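From: Ryszard Bielecka
To: household-pests list
Date: 2024-01-30
Subject: Re: Small brown moths in the pantry, second time

Hello Wajid, hello all,

I read your message two times to be sure I understand which moth you have. I will answer between your lines, as we usually do on this list. Please excuse my English if some word is not the best one.

Wajid Mirani wrote:
> The moths are back. I threw away the open flour in autumn and cleaned
> the shelves with vinegar, and for some weeks I saw nothing. Now there
> are a few every evening on the kitchen ceiling. They are small, the
> front half of the wing is pale and the back half is like copper.

With this wing I am almost certain it is the Indian meal moth, Plodia interpunctella. The clothes moth is more uniform in color, like straw, and it does not like to sit in the open on a ceiling. It prefers to run away from light. So you can leave your sweaters in peace for now.

When the moth is resting, look at it from above with a magnifying glass. The part of the wing nearest to the head is cream or light gray, and the rest is reddish brown with a darker line between. Old moths lose their scales and then everything looks just gray, so please take a fresh one.

> I put up a Trestico sticky trap near the window. It catches some, but
> they don't stop. Should I buy more traps?

One trap is enough for a normal kitchen. The traps with a pheromone attract only the males. The female who has already mated will continue to lay eggs and the trap does not disturb her. I use it as a kind of calendar: I write the catch on the cardboard every Sunday, and if the number is going down, I am on the right way.

Also I would move it from the window. Air from the window can carry the smell outside, and in the warm season you can even invite moths from the neighborhood. Put it at the height of your head, close to the place where you keep the food, but not directly over the stove.

> Bijan Asadi told me vinegar kills the eggs. Is this correct?

With all respect to Bijan, I don't believe it. Vinegar is good for cleaning the shelf, and it is fine to wash away flour dust, but I have not seen any proof that it kills eggs. What helps is to remove them. Use the vacuum cleaner with the narrow nozzle, in the corners and especially in the small holes for the shelf pins. In my old apartment in Clullholm I found the cocoons exactly there, and also under the paper lining, and one time inside the lid of a jar, between the metal and the glass. After this, empty the vacuum cleaner outside the house on the same day.
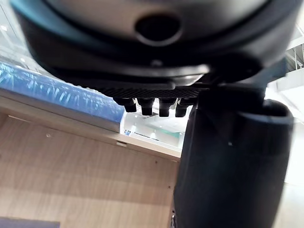 What I would do in your place, in this order:

1. Take out everything, also the packages which were never opened. The larvae can bite through thin plastic and through paper. Look for fine silk threads in the corners of the bag. Don't forget tea, dried fruit, nuts, chocolate, chili powder and the food of your pets.

2. Put the things without any threads in the freezer for 7 days. A big bag of rice needs more time until the cold arrives in the middle, so divide it in smaller bags first.

3. Vacuum the cabinet as I wrote, then wipe it with warm water and soap and let it dry completely with the doors open.

4. Store the food in glass jars with a rubber ring. A jar with only a screw lid is sometimes not tight enough for a very young larva.

5. Wait. A cocoon which you did not find will still give you a moth some weeks later, and this does not mean you have failed. Please don't spray insecticide inside a food cabinet.

> Phong Lã suggested the small wasps on cards. Has anyone here tried?

I tried them, in June two years ago. These are Trichogramma, and they are so tiny that you would take them for dust. They put their own eggs in the eggs of the moth. I ordered the cards from Nowicki and placed one on each shelf, and changed them when the supplier told me to. It is important to do all the rounds, because one round only reaches the eggs which are there at this time. In my case the moths disappeared, but I had also cleaned very well, so I cannot say which of the two did the work. My wife was not happy with the idea of wasps next to the bread, but she never saw one of them.

Nikola Górecki has more experience than me with the cards, I think he used them in the bakery at Millitach. Nikola, if you are reading, can you write how warm it should be in the room? My kitchen is cool in winter and I would like to know it for myself too.

One last question, Wajid. Do you have a bird feeder, or a bag of seeds in the hallway or on the balcony? A second attack after a good cleaning often comes from a source outside the kitchen. For me it was a bag of sunflower seeds behind the shoes. Please look there before you buy anything.

Best regards,
Ryszard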